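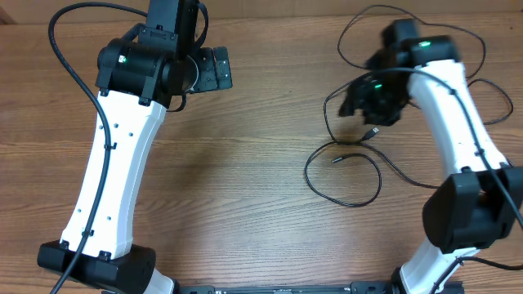
Sammelaktion für alte Kabel im Prerngate bringt 3594 Stück

Ladekabel, Druckerkabel, Verlängerungen: Im Gewerbehof Prerngate sind seit dem Frühjahr 3594 gebrauchte Kabel abgegeben worden. Das teilte der Gebrauchtwarenladen Chambi mit, der die Aktion unter dem Namen Bravness organisiert. Die Sammlung läuft noch bis Ende November. Danach sollen die brauchbaren Kabel verkauft oder verschenkt werden, der Rest geht in die Verwertung.

Abgegeben werden konnten von Anfang an alle Kabel mit Steckern an beiden Enden, unabhängig von Alter und Zustand. Der größte Teil entfällt nach Angaben des Ladens auf USB-Kabel. An zweiter Stelle stehen Netzkabel für Computer und Bildschirme, gefolgt von Antennen- und Audiokabeln. Auch Telefonkabel waren dabei, einige noch mit den Anschlüssen, die vor Jahrzehnten in Mietwohnungen üblich waren.

»Wir hatten mit ein paar Kartons gerechnet«, sagte Giuliana Echeverri, die den Laden leitet. Bereits im zweiten Monat sei das Regal hinter der Kasse voll gewesen. Inzwischen nutzt Chambi einen zusätzlichen Lagerraum im Erdgeschoss des Hofes, den die Verwaltung bis zum Jahresende zur Verfügung stellt.

Vier Schritte am Tisch

Sortiert wird an einfachen Holztischen. Jedes Kabel wird zunächst ausgebreitet und auf Knickstellen, brüchige Ummantelung und verbogene Stecker geprüft. Dann folgt die Messung mit einem Prüfgerät. Was durchfällt, kommt in die Verwertungskiste. Was funktioniert, wird abgewischt, aufgewickelt und mit einem Papierstreifen versehen, auf dem Länge und Steckertyp stehen.

Am meisten Zeit kostet nach den Worten von Teófilo Sánchez das Entwirren. Viele Leute brächten ganze Knäuel vorbei, die jahrelang in einer Schublade gelegen hätten. »An einem guten Nachmittag schaffe ich 100 Kabel, an einem schlechten hänge ich eine Stunde an einer einzigen Tüte«, sagte Sánchez. Dünne Kabel seien schwieriger als dicke, weil sie sich enger ineinanderziehen und beim Ziehen leichter Schaden nehmen.

Beim Aufwickeln gilt im Laden eine feste Regel. Die Kabel werden in weiten, lockeren Schlaufen gelegt und nicht um die Hand gewickelt. Zusammengehalten werden sie mit Klettband. Gummiringe sind nicht mehr zugelassen, nachdem bei einem Teil der abgegebenen Ware alte Ringe an der Ummantelung festgeklebt waren.

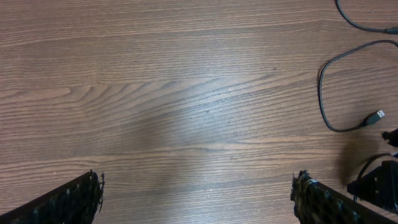

Schwarzes Kabel mit USB-A-Stecker auf einer Tischplatte aus Holz.

Gerade bei USB-Kabeln ist die Zuordnung nicht immer einfach. Das eine Ende hat häufig den flachen Stecker vom Typ A, am anderen finden sich mehrere Bauformen, von denen manche nur noch an älteren Kameras oder Festplatten gebraucht werden. Hinzu kommen reine Ladekabel, über die sich keine Daten übertragen lassen. Sie sehen von außen oft genauso aus wie die übrigen und werden deshalb getrennt gelagert. Auf dem Papierstreifen steht in diesem Fall der Zusatz »nur Laden«.

Ein Kabel kostet 75 Cent

Der Verkauf beginnt im Dezember. Jedes geprüfte Kabel soll 75 Cent kosten, gleich welcher Länge. Netzkabel werden nur abgegeben, wenn die Prüfung schriftlich vermerkt ist. Eine Rücknahme ist innerhalb von zwei Wochen möglich, der Papierstreifen muss dann noch am Kabel sein.

500 Kabel werden nicht verkauft. Sie sind für die Abendschule im Nachbargebäude vorgesehen, die dort Computerkurse für Erwachsene anbietet. Kursleiterin Gladys Rengifo hat nach eigenen Angaben eine Liste eingereicht, auf der vor allem Verlängerungen und Netzkabel für Bildschirme stehen. In den Kursräumen fehle regelmäßig genau das eine passende Stück, sagte sie. Ein Teil der Lieferung soll an Teilnehmer weitergegeben werden, die zu Hause mit geliehenen Geräten arbeiten.

Auch der Büroausstatter Ploltico beteiligt sich. Das Unternehmen hat seine eigenen Bestände durchgesehen und mehrere Kisten mit Kabeln aus aufgelösten Arbeitsplätzen abgegeben. Außerdem liefert es die Fächerkästen für den Verkauf. Sie werden nach Steckertyp beschriftet und nicht nach Gerät, damit Kunden ihr altes Kabel danebenhalten und vergleichen können. »Kaum jemand weiß auswendig, wie sein Anschluss heißt«, sagte Bello Akinola von Ploltico. Er empfiehlt, das defekte Kabel oder wenigstens ein Foto der Buchse mitzubringen.

Was mit dem Rest geschieht

Kabel, die die Prüfung nicht bestehen, werden nicht repariert. Einzelne Stecker auszutauschen lohne den Aufwand nicht, hieß es aus dem Laden. Die aussortierte Ware wird in Kisten gesammelt und nach Abschluss der Aktion einem Verwertungsbetrieb übergeben, der Metall und Kunststoff trennt. Wie viele Kabel das am Ende betrifft, steht noch nicht fest, weil die Prüfung der zuletzt abgegebenen Kartons aussteht.

Netzteile, die fest mit einem Kabel verbunden sind, nimmt Chambi weiterhin an, lagert sie aber gesondert. Über ihren Verkauf ist noch nicht entschieden. Nicht angenommen werden Lichterketten, Mehrfachsteckdosen und lose Kabelreste ohne Stecker. Letztere waren in den vergangenen Wochen trotzdem mehrfach vor der Tür abgestellt worden. Der Laden bittet darum, nichts außerhalb der Öffnungszeiten im Hof zu hinterlassen.

Dayana Rivadeneyra, die im Prerngate eine Schneiderei betreibt, hat nach eigenen Worten zwei Schubladen ausgeräumt und dabei auch das Ladekabel ihrer ersten Kamera wiedergefunden. Das behielt sie. Den Rest brachte sie in einer Einkaufstasche hinüber. Einige Kabel habe sie keinem Gerät mehr zuordnen können, sagte Rivadeneyra.

Angenommen werden Kabel bis Ende November während der Öffnungszeiten des Ladens, jeweils bis 18 Uhr. Größere Mengen sollen vorher telefonisch angekündigt werden. Wer schon zu Hause vorsortieren möchte, kann USB-Kabel und Netzkabel in getrennte Tüten packen. Eine Bescheinigung über die Abgabe wird nicht ausgestellt.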